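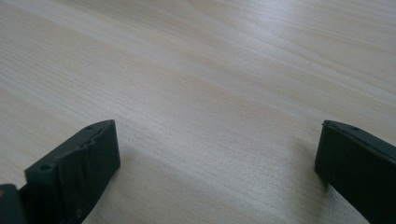
Print | E-mail

September, by Dulce Becerra

Section 4. When the opening reading freezes

Right, the annoying one. You're recording with the pair of hand-held grippers, you squeeze, the fingers move, and the number on the Zendarlow screen just sits there. No beep, no red box. I lost most of a Monday to this before I even noticed, so please read the whole section before you pick up a screwdriver!

On our pair the opening reading is a plain number with no units. Fully closed gives 2000 and fully open gives 3000, and everything in between should change smoothly as you squeeze and let go. When mine failed it stuck on 2366 and stayed there whatever I did with the handle. Yours may stick somewhere else. The value itself tells you nothing, so don't go hunting for it in the fault list (I did, it isn't in there).

CAUTION: Stop recording before you touch anything. The Brernora arms can follow the grippers live if someone has left the follow switch on, and an arm that has been fed a frozen reading will jump when the reading comes back. Ours did exactly that, and it clouted the edge of its own stand. Turn follow off at the arm controller, then check the light on the controller has gone out. Keep everyone outside the floor tape until you've finished.

Finding which side is at fault

1. Put both grippers down on the bare table, well apart, with the fingers pointing away from you.

2. Open the Petridis viewer and bring up the two readings side by side.

3. Pick up the left one, open it fully and close it slowly. Watch the number, not the fingers. Your eyes will tell you the thing is working because the fingers move perfectly well, and that's how I got caught.

4. Do the same with the right.

5. If one is frozen, leave it open and go on to the cable check. If both are frozen, it's nearly always the hub, so skip to Section 6 and save yourself the bother.

Note: the viewer labels left and right by socket. If somebody has swapped the plugs you'll be cheerfully fixing the wrong gripper. Cover one camera with your thumb and see which picture goes dark.

Checking the cable

6. Follow the cable from the gripper body back along your forearm and down past the front edge of the table. You want a bit of slack at the wrist and nothing pulling tight where it goes over the edge.

7. With the gripper held still, wiggle the plug gently at the body end. If the reading jumps, even once, that cable is finished. Label it and put in a spare. Please don't tape it up and put it back on the hook, I've met that cable three times now.

8. Still frozen? Power the gripper down, count to ten, power it up with the fingers fully open.

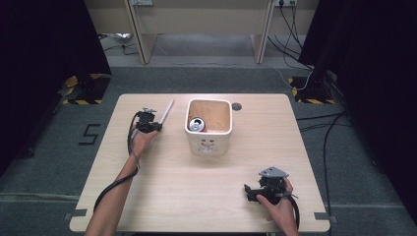

Both grippers in hand at the table, with the can in the white container.

Checking the fingers

9. With the power off, look down the inside face of each finger. The grippy covering can ruck up with use, and a fat fold will stop the fingers closing all the way. That gives you a reading that won't go down to 2000, which people report as a freeze when it's a different fault altogether. A few creases are fine. If a fold touches the opposite finger before the tips meet, peel the covering off and put on a fresh strip.

10. Check the finger screws are snug. Finger tight plus a small nudge with the driver is plenty. The printed parts crack if you lean on them, and the Hokwood spares take ages to arrive.

CAUTION: keep your fingertips out of the gap when you power up again. It doesn't pinch hard, but it does pinch.

Before you carry on

11. Run the full open and close three times on each side. You want 2000 and 3000 at the ends every time, with no sticking on the way.

12. Do one short practice pick with a drinks can and play it back before you record anything you care about.

13. Go back through the day's recordings and mark any where the reading is a flat line. Mark them, don't delete them. I deleted mine in a temper and then couldn't work out when the fault had started.

14. Only now turn follow back on, with the arm clear and someone standing at the stop button.

If it freezes again the same day, take that gripper out of use and write the stuck number on the tag along with the time. The sensor board will probably need changing, and that job is in Section 7.

Print | E-mail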